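Reading time: 2 minutes
Print this page | E-mail this page

4.2 What the staff did with the time

The Rivuncombe kitchen was the smaller of the two sites, and the one Satti mentions most often in its own reports. The claim there is simple: hand the plating and the tidying to a pair of arms, and the kitchen staff get their hours back. We spent August checking whether anyone had got any hours back. Our answer is that a few people did, for part of the shift, and that other work soon filled the gap.

The task logs list 407 plating attempts. Satti counts an attempt as done when the food is on the plate. The staff count it as done when the plate can go out, and those are two different numbers. Loose ends had to be pushed back in by hand, and a worker who was supposed to be elsewhere stayed close by to do it. In interviews, this waiting was the most common complaint. It does not show up in the logs at all.
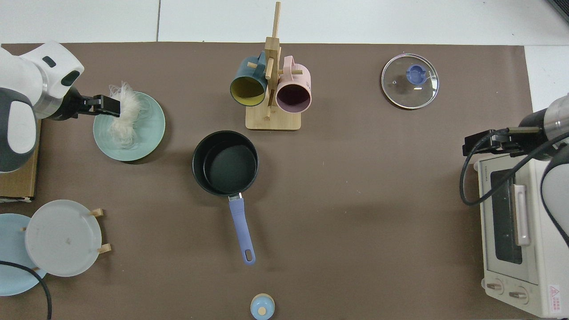

Figure 3. Two-arm station with the left gripper at a plate; cookware, mug tree and toaster oven share the mat.

The layout matters as much as the arms. With a saucepan, lids, mugs and a plate rack all within the work area, someone has to decide where each thing goes and put it back there. Before the change, cooks set things down wherever suited them. Afterward they worked to a fixed plan, and several of the 42 people we interviewed said they now felt like helpers to the station. Notuso's earlier survey calls this "role growth" – a kind phrase for resetting a table.

We do not say the system has no use. Evening staff liked having less to carry, and two of them asked to keep it. But the savings Cikton quotes rest on hours removed from the plating line only. Once resetting and standing by are added, we could not find a clear gain at Rivuncombe, and we would be careful with any figure that leaves them out.

Contact us | Copyright Cikton Working Papers | Back to top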